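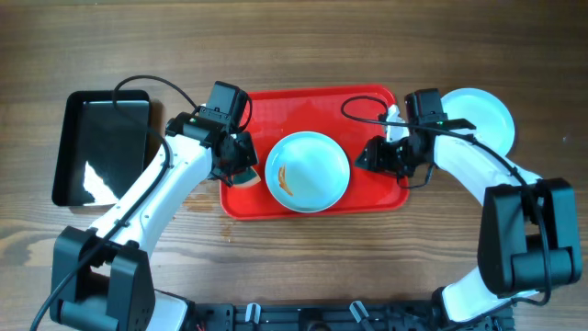

Table two, left gripper with the watermelon

From: Theda Voß
To: bench-automation list
Date: January 9, 2023
Subject: Re: [bench-automation] second pair of arms, or fix what we have?

Hi all, and hi Giorgia,

Sorry for the long one, I've got a pot of coffee and the order form open in the other window.

Giorgia Fiore wrote:

> We have money for one more bench this spring and I'm trying to
> work out whether to spend it on a second pair of small arms or on
> better grippers for the pair we've got. The use is tray clearing
> and plating, nothing heavy. Gunther says buy the arms. I'd like to
> hear from anybody who has had a pair on a table for longer than
> a month. What did you wish you'd put in the budget? Also, is
> anyone buying from Fuchs, and do they still do the rail mount?

So, we've had our pair going since spring, same sort of work as yours (plates, trays, bits of food), and I'd say hold off on the second pair until you've priced everything that isn't an arm. That's where we got caught at Jomthorpe. The arms were one line on the quote and I remember thinking great, done, and then I spent the whole summer filling in little purchase slips.

Cables first. Ours run outside the arm, with a loop left at the gripper so the wrist can turn, and then down the white link to the base. If you skimp on the loop you pull the connector, and if you're too generous it catches on whatever's on the table. We went through more cable than I'd like to admit before Iida Lindqvist sat down and set the length properly. Little clips on the rail keep the rest tidy. Buy a bag of them! They cost nothing and we still ran out. I'd budget $100 a year per bench for cables and clips and be pleased if you come in under.

Then servos. Keep spares of the gripper one in a drawer. Our supplier wants $35 each and the wait in December was awful, so now I order them ahead. The gripper servo is the one that takes the beating here, the base joints have been fine.

The rail: yes, Fuchs still does it, or did when I called before the holidays. I'd go for the rail again in a heartbeat. Having both arms bolted to the same piece means the distance between them never changes, and you can lift the whole thing off when somebody needs the table. They quoted me $300 without the bolts. Ask about the bolts.

On grippers, I'm halfway with you and halfway with Gunther. The plain bracket fingers we have will hold a small wedge of watermelon over a tray, and they're okay on the rim of a plate. Soft things squash if you get the closing wrong, and thin things are a pain. A scrap of shell or a smear of sauce on a plate is not something I'd ask these fingers to deal with. Hema Venkataraman has been looking at the padded ones from Nalano and wants us to get one set and swap them between benches. I think that's the right size of gamble. One set, not four.

Stuff nobody put on my quote, in no order: trays and plates (get two colors of tray, and get light plates if your tray is bright, it made setting up so much easier for us). Something on the wood. We work straight on a wooden table and it stains, and I now wish I'd bought a cheap mat on day one. Groceries, if you're using real food. I had to argue for a food line and my total for last year was $83, so not scary, but it has to come out of somewhere. And a decent light that isn't straight overhead. Glossy black trays throw back a big white glare, and you'll end up either moving the light or buying matte ones. I'd buy matte ones.

If I had your money I'd do it like this: cables and spares, then one set of padded fingers, then a few weeks of seeing how much time the bench really sits busy. If people are lining up for it, get the second pair in the summer. If they're not, you've saved yourself a table's worth of space, and you know what space is like in Stultness.

Gunther, I know you'll disagree, and I know it's the downtime you're worried about. Fair enough. But a drawer with spare servos in it gets you most of the way there for a lot less.

Giorgia, I can send you our parts list with the prices we paid, just tell me if you want it as a spreadsheet. It has Iida's notes on cable lengths in the last column, don't sort it by price or they go all over the place.

Theda

--
Theda Voß
Jomthorpe, bench group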